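Brundo、デスクトップPC分解セルの導入計画「Torkedska」を公表　発注は2期に分割、先行分は4月から

報道関係各位
お取引先各位

Brundo
設備計画室

取り急ぎ要点から。

・使用済みデスクトップPCの分解、部品取り工程にロボットセルを導入します。計画名はTorkedska
・設置先はMetitz事業所の分解棟
・台数は全体で9台。一括購入はしません。2期に分けて発注
・アーム先端のグリッパーはWendtから調達
・発注から立ち上げまでの標準期間は13週
・見積依頼に使った仕様確認表（43項目）を、希望する同業各社に配布します

金額は非公表です。問い合わせが多いので先に書いておきます。総額も単価も、第1期の検収が終わるまで出しません。

■ 背景

Metitz事業所には、企業や学校から引き取ったデスクトップPCが毎日入ってきます。筐体を開けて、メモリを抜いて、CPUを外して、電源ユニットを降ろして、ドライブを抜いて、板金は板金、基板は基板。ずっと手作業でやってきました。手作業がだめという話ではなくて、要するに人が採れない。募集をかけても来ない月が続き、繁忙期には未開梱のパレットが通路まで出てきます。これは消防の点検でも指摘を受けています。

自動化の検討は以前にもやりました。そのときは専用機です。決まった型の筐体を決まった向きで流し込む方式。見積は取ったものの、入荷する機種がばらばらで専用機に合わせた仕分けに人手がかかり、計算が合わずに流れました。今回は汎用アームとグリッパーの組み合わせです。機種が変わったらプログラムと治具を変える。本体は残る。予算を組む側からすると、この「残る」が大きかったです。

■ 計画の範囲

分解工程の全部を自動化するわけではありません。ここは誤解されやすいので。

第1期でセルに持たせる作業：
蓋を開けた後の筐体内部の確認
メモリの取り外し
CPU固定レバーの操作とCPUの取り出し
ドライブケージまわりのケーブルの引き抜き

第1期では人が続ける作業：
筐体の開封
電源ユニットの取り外し
固着したねじ、欠けた爪への対応
データ記憶媒体の管理と引き渡し

電源ユニットを人に残したのは、重さとケーブルの取り回しの両方が理由です。筐体によっては奥の固定ねじに手首ごと入れないと届かない。アームだと周りの板金に当たります。第2期で再検討。

記憶媒体は規程上、担当者が受け渡しの記録を取ることになっていて、ここは当面動かしません。

■ 予算の組み方

今回いちばん時間を使ったのがここです。社内で通った形をそのまま書きます。

まず、本体価格だけの稟議をやめました。以前の計画は本体の見積だけで申請して、後から安全柵、床の補修、電源工事、照明、治具、予備品と追加申請が続き、最後は経理に嫌がられて止まりました。Torkedskaでは最初から次の費目を並べています。

アーム本体と制御盤
グリッパー、指先パッド、予備の指
手首カメラと照明
作業台、筐体を押さえる治具
安全柵、非常停止、リスクアセスメント
電気工事と床工事
立ち上げ支援、作業者教育
保守契約
分解用の練習筐体
撤去費

撤去費を入れたのは今回が初めて。使わなくなった装置が倉庫の奥で何年も場所を取っている、という経験がどの事業所にもあるためです。契約の段階で引き取り条件まで決めます。

練習筐体は費目としては小さいのですが、外さないでほしいと現場から強く言われました。立ち上げ中は同じ筐体に何度も手を入れるのでソケットも爪も傷みます。売り物になる在庫から抜くと部品販売の側から苦情が出ます。だから最初から別枠。

指先パッドは消耗品として扱います。板金の切り口に当たると表面の溝が削れるので、本体の減価償却に混ぜず、月の消耗品費に載せました。交換の間隔は第1期の実績を見てから決めます。今の時点で数字を書くと独り歩きするので書きません。
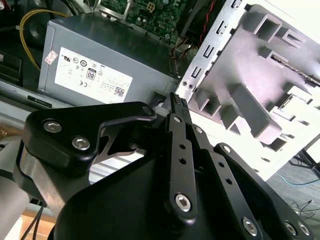

グリッパーの値段より先に、狭いところへ入るかどうかを見てから予算枠を切るべきだ、枠を先に決めると入らない道具を安く買うことになる、という意見が社内の事前説明で出ました。筐体の内寸を測らずに出した見積は比較表に載せるな、とも。

この指摘は採りました。当初の日程では価格比較が先、実機確認が後。これを入れ替えています。見積を出してもらう前に、各社の機材を筐体の内側に入れて、どこまで届くか、どの姿勢で板金に当たるかを確かめる。そのぶん比較表ができるのは遅れました。経理には先に頭を下げています。ただ、後から「届かないので延長の指を追加で」という話になるよりはいい。前の計画がまさにそれでした。

■ 2期に分ける理由

一括で発注すれば値引きは大きくなります。見積でもその差は出ていました。それでも分けます。

第1期の検収が済むまで第2期の発注はしません。検収で条件に届かなければ第2期は組み直し、または取りやめ。第2期の予算は「予定」として計上していて、執行には改めて承認が必要です。この書き方にするまでに社内で何往復かしました。

各期の台数の内訳は、第1期の検収後に公表します。現時点では床の耐荷重の調査がまだ一部残っていて、結果によって配置が変わるためです。分解棟の南側は以前プレス機があった場所で問題なし。北側が調査中。

第1期と第2期で仕様を揃えるかどうかも決めていません。揃えれば予備品が共通になる。揃えなければ第1期で分かった不満を直せる。保全担当は前者、分解班は後者を希望しています。グリッパーの取り付け部だけは共通にする、ということまで合意しています。

■ 調達先について

グリッパーはWendtから。選定理由は次のとおり。

指の細さと交換のしやすさ。筐体の中で工具を使わずに、とまではいきませんが、セルの横で作業者が交換できます。専任の保全員を呼ばなくていい。
部品単位で価格表が出ること。指だけ、リンクだけ、パッドだけの値段が最初から書いてありました。これを出さない会社もあり、その場合は保守費の見積が組めません。
故障時の代替機の貸し出し条件が文書になっていること。口約束では稟議に書けない。

アーム本体の調達先は契約手続き中のため、締結後に別途お知らせします。複数社と話をしています。落選した各社にも比較結果の自社分はお返しする予定です。見積を作るのにも手間がかかるので、そこは礼儀として。

リースも検討しました。結論だけ書くと、第1期は購入、第2期はリースを含めて再比較。第1期は治具の改造が多くなる見込みで、リース物件だと改造のたびに承諾を取る必要がありました。契約書の該当箇所を読んで、法務と設備計画室の意見が珍しく一致したところです。

■ 仕様確認表の配布

見積依頼のときに使った43項目の確認表を配布します。中身は特別なものではありません。届く範囲、電源、床、騒音、予備品の納期、教育の言語、画面の表示言語、停止後の復帰手順、データの保存先、廃棄時の引き取り。こういうのが並んでいるだけです。

ただ、同業の方と話すと皆さん同じところで引っかかっている。復帰手順の項目などは、こちらも最初は入れていませんでした。デモを見せてもらった後、非常停止から戻すのに誰を呼べばいいのか分からず、慌てて足した項目です。

配布は電子ファイルのみ。印刷版はありません。改変は自由、再配布の際はBrundoの名前を残してください。内容についての個別の助言は体制上お受けできません。ご了承下さいい。

■ 基板まわりの作業条件

部品販売に回す基板については、分解の速さより傷の少なさを優先します。第1期の検収条件もそのように組みました。

CPUは固定レバーを起こしてから持ち上げる。順番を飛ばすとソケットの端子が曲がります。端子が曲がったら基板としての値は付きません。メモリは端の爪を開いてから抜く。ソケットのそばにはコンデンサやコイルが立っているので、指を横に振れる余地があまりない。上から入って上に抜く動きを基本にします。

ファンが上にかぶさる筐体、電源ユニットが基板の上に張り出している筐体も多く、真上から降りられないことがあります。この場合は斜めから。斜めで入れる角度の上限を検収の試験項目に入れました。

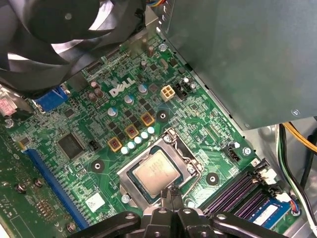 試験に使う筐体は、入荷の多い型から選びます。きれいな筐体だけで試験をしても意味がないので、ケーブルの束ね方が乱れたもの、ほこりの付いたもの、ねじが欠けたものも混ぜる。選ぶのは分解班で、納入側には事前に型を知らせません。これは契約書にも書きます。

検収で見る点。

取り外した部品に新しい傷がないこと
基板上の周辺部品に触れた記録が残ること
途中で止まったとき、筐体を壊さずに人が引き継げること
引き継いだ後、セルが次の筐体から再開できること

3つ目が重いです。途中で止まったアームが筐体の中に入ったままだと、人が手を出せない。手で押して退避できる機能があるかどうか、価格より先に確認してください、と同業の皆さんには言っておきたい。

速さについては下限だけ決めました。人の作業の何倍、という目標は置いていません。夜間に動かせるなら遅くても足ります。ただし夜間運転は第1期では行わず、監視の体制が決まってからです。

■ 日程

4月　第1期発注
発注後　床工事、電気工事を並行して実施
発注から13週　立ち上げ完了、検収試験開始
検収後　第2期の可否判断、台数内訳の公表

この13週には、納入前の立ち会い確認と作業者教育を含みます。工事の遅れは含みません。工事が遅れた場合は検収試験の開始をその分後ろにずらし、試験の期間は削らない。過去に削って後悔しています。

輸送の都合で指先パッドの初回分だけ別便になる可能性があります。その場合も立ち上げの開始は変えません。

■ 人員について

Torkedskaによる人員の削減はありません。分解班の人数は現行のまま、開封と電源ユニットの取り外し、セルの見回り、部品の等級付けに配置を変えます。等級付けは以前から手が足りず、棚に置いたままの基板が増えていました。こちらに人を回せるのが、会計上は見えにくいものの効果としては一番早く出ると見ています。

教育は勤務時間内に実施。資格が必要な作業の受講費は会社負担とし、これも計画の予算に入っています。配置の変更については個別に面談をします。面談が済む前に班の割り当てを貼り出すことはしません。

■ 維持費の見方

よく聞かれるので。

購入後の費用は、保守契約、消耗品、電気代、治具の作り直し、ソフトの更新、教育のやり直し、の順で管理します。このうち治具の作り直しが読めません。入荷する筐体の型が変われば作り直しになり、入荷はこちらで選べない。そこで治具については年度の枠を先に取り、余ったら返す形としました。足りなければセルの対象機種を減らします。追加申請はしない、という約束で枠をもらっています。

ソフトの更新は、更新しない選択ができるかどうかを契約で確認中です。動いているものを勝手に変えられると検収からやり直しになるので。

停止時間の損失は、維持費ではなく別の表に分けました。混ぜると保守契約の高い安いが分からなくなります。表の様式は確認表と一緒に配布すします。

■ 見学、取材について

立ち上げ期間中の見学はお断りしています。通路が狭く、工事車両も入ります。検収後に見学の枠を設ける予定で、日程は決まり次第、当社のお知らせ欄に載せます。

取材は書面での質問を先にお送りください。金額、アーム調達先、第2期の台数に関する質問には現時点でお答えできません。写真の利用は出所にBrundoと記載のうえ、トリミング以外の加工はご遠慮ください。

納入を希望される各社へ。第1期の募集は締め切りました。第2期についての売り込みは検収後にお願いします。いま資料をいただいても読む時間が取れず、申し訳ないことになります。安全柵と照明についてはまだ受け付けています。午後5時までに届いた分は翌営業日に受領の連絡をします。

■ 訂正

先にお取引先へお送りした案内で、計画名のつづりに誤りがありました。正しくはTorkedskaです。設置先をMetitz事業所の倉庫棟と記載したものもありますが、分解棟が正です。お手元の案内は差し替えをお願いします。

お問い合わせ先
Brundo　設備計画室　Torkedska担当
（確認表のご希望は件名に「確認表希望」とご記入ください。会社名と送付先のアドレスをお忘れなく。添付ファイルの受信容量に制限がある場合はその旨も）

以上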